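Gekov Visitor Nights: Data Card

Search datasets Go

Version notes and field reference for the Gekov accommodation table, covering guest arrivals and nights in the coastal districts of Laduron and Briem. Last revised June 5, 2025.

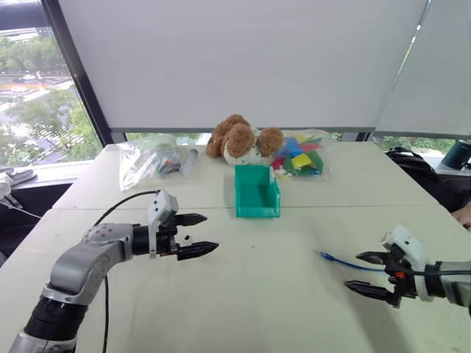
The table is published as a single CSV file, UTF-8, comma separated, with one header row. It has 3317 rows. Each row is one reporting area in one calendar month. Months with no open accommodation in an area are left out, so the number of rows per area is uneven and gaps should not be read as missing returns.

## Source

Monthly returns filed by registered accommodation providers: hotels, guesthouses, hostels and campgrounds. The current register holds 1336 providers. Private rentals are included only where the owner has registered as a business. Day visitors, cruise passengers and people staying with friends or family are not covered by any field.

Returns are grouped into 21 reporting areas before release. Provider names and addresses are removed at that step and cannot be recovered from the file.

## Fields

`area_code`: four-character code. The first letter is L for Laduron or B for Briem.

`month`: year and month, in the form YYYY-MM.

`arrivals`: guests who checked in during the month. A guest who moves between two providers is counted twice.

`nights`: guest nights. Two people in one room for one night is two nights.

`nights_foreign`: the part of `nights` spent by guests with a home address abroad. Based on address, not nationality.

`beds`: beds open on the last day of the month. Cots and sofa beds are excluded. For campgrounds, each pitch is entered as four beds.

`flag`: `e` if any part of the row is estimated, `r` if revised since first release, blank otherwise. Where both apply, `e` is shown.

## Processing

Duplicate returns are dropped and the latest filing is kept. Late providers are estimated from their own figures for the same month of the previous year, scaled by the change in the rest of the area. Providers with no previous year are given the area average for their type.

Values of `arrivals` below 100 are suppressed and written as `-1`. The matching `nights` and `nights_foreign` values are suppressed in the same row. Filter these before summing. District totals built from the file will be slightly lower than the published totals for this reason.

## Known problems

- Campground `beds` values are too high in winter. Several sites report full capacity all year.
- The Grutari valley moved from Briem to Laduron when the area codes were last redrawn. Its code changed with it. Earlier rows keep the old B code, and a join on `area_code` alone will split the series.
- April figures shift with the date of Easter. Comparing one April with the next is not advised; add March and April together first.
- `nights_foreign` is blank for hostels that do not record home address. A blank is not a zero.
- Average stay (`nights` divided by `arrivals`) is unreliable in small areas at month end, as a stay that crosses into a new month adds nights there but no arrival.

## Use

Suitable for seasonal patterns, area comparisons and rough bed occupancy. Not suitable for estimating total visitor numbers or spending. No price or revenue field exists and none is planned.

Free to reuse with credit to Gekov. State the revision date when quoting figures, as rows flagged `r` may change without a new file name.

This site uses cookies to remember your settings. Accept Decline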